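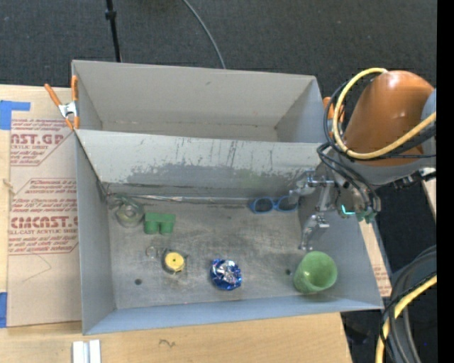 Most small repair shops lose money in the same place, and it is the search for parts. Kiran Upadhyay ran one for years before she started timing herself, and the results annoyed her enough that she rebuilt the back room twice. A customer would bring in a lamp or a fan that took eight minutes to fix, and she would spend longer than that hunting for a switch. Anyone who has kept a shop knows how it goes. A divided metal bin is meant to keep two kinds of things apart, and before long one side stands empty while a roll of clear tape and whatever else was in somebody's hand ends up scattered across the other, on a floor already scratched from years of the same.

Upadhyay's shop, Clulitz, takes up the ground floor of an old print works. It fixes household goods, mostly small ones, and charges a flat fee to look at anything that fits through the door. When she took over the lease, the stock of spare parts came with it: 1595 items on the previous owner's list, many of them for machines that had not been sold in decades.

"I kept all of it the first year," she says. "I thought throwing away a part was the same as throwing away a job."

Her first attempt at order was by type. Switches went with switches and belts with belts. It looked good and worked badly, since a single vacuum cleaner might need something from six shelves. The second attempt, which is the one still in use, sorts by how often a thing is asked for. Whatever goes out weekly sits within reach of the bench. Monthly parts are on the far wall. The rest is upstairs in boxes, and a box that has not been opened in two years gets sold.

Ho-yin Lam, who repairs sewing machines at Tyagi across town, disagrees with the last step. His oldest stock is his best business. He has feed dogs and bobbin cases that people drive three hours to buy, and he says a two-year rule would have cost him most of them. He keeps roughly 3000 parts in flat drawers, with a card in the front of each one. The cards are handwritten. He tried a computer list and gave it up after a month – he was never at the keyboard when he took something out.

Both shops agree on one habit. The last part of the working day goes to putting things back, and the phone is left to ring. Upadhyay was strict about it from the start. Lam came to it slowly, after he ordered a motor belt he already owned, then did it again the same spring.

She is now clearing the upstairs room for a second bench. The boxes left up there are mostly radio knobs, and a collector has asked for the lot.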